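Undon Table Talk - Eating Out in Sernport

Is the tasting menu at Peltonen worth it for a first visit?

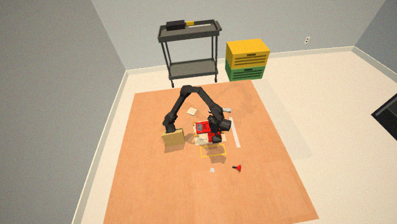 Posted in: Hotel restaurants

We have two nights in Sernport in May for our anniversary and are staying at the Plarnemance. The hotel restaurant, Peltonen, has a tasting menu of 8 courses at $112 a person. They also have a regular menu in the bar area, where mains look to be half that or less. My wife eats fish but no meat. I have never done a tasting menu and I am a little worried about sitting still for three hours and still being hungry at the end. Has anyone eaten there lately? Is the bar menu the same kitchen? Also, how strict are they on jackets? I would like to pack one bag.

harborwalk_dd

Murray Ashby
We ate there twice last winter, once in the dining room and once in the bar, so I can compare. It is the same kitchen. The bar menu has a fish stew and a roast chicken that you can't get in the dining room, and I thought the stew was the best thing we had on either night.

The tasting menu took us two hours and forty minutes. Courses one through four are small, two or three bites each, and then it picks up. You get bread after the second course and they will bring more if you ask. I was not hungry when we left. The dessert was a pear thing with too much going on, but the cheese before it was very good and came with plenty of crackers.

For your wife, call at least a day ahead. They do a fish version of the whole menu at the same price, but they told us they don't like to switch it at the table. The duck course becomes halibut. My sister had it and was happy with it.

Watch the wine. The pairing is $90 on top, per person, and the pours are small. We shared a bottle the first night and spent a lot less. Tap water is fine to ask for, otherwise they open a bottle and it goes on the bill.

No jackets needed. I wore one and was in the minority. I did not see any shorts in the dining room, though the bar was more relaxed.

If it's your anniversary, ask for a table along the window side. The tables near the service door get a lot of traffic.

lottie_m
skip it, go to the bar and spend the rest on breakfast. the breakfast at the Plarnemance is great, get the smoked fish plate

Corner Booth
I liked it less than Murray did. Service was slow between the fifth and sixth courses and our server didn't seem to know what was in the sauce. That was a Saturday and they were full. Our bill for one tasting menu and one dinner off the regular menu came to $166 before tip, no wine - they let us mix, which I don't think they advertise. So if only one of you wants the long dinner, ask when you book. The other person does end up sitting with an empty plate for a while.

Parking is free for hotel guests but you have to give them your room number at the desk.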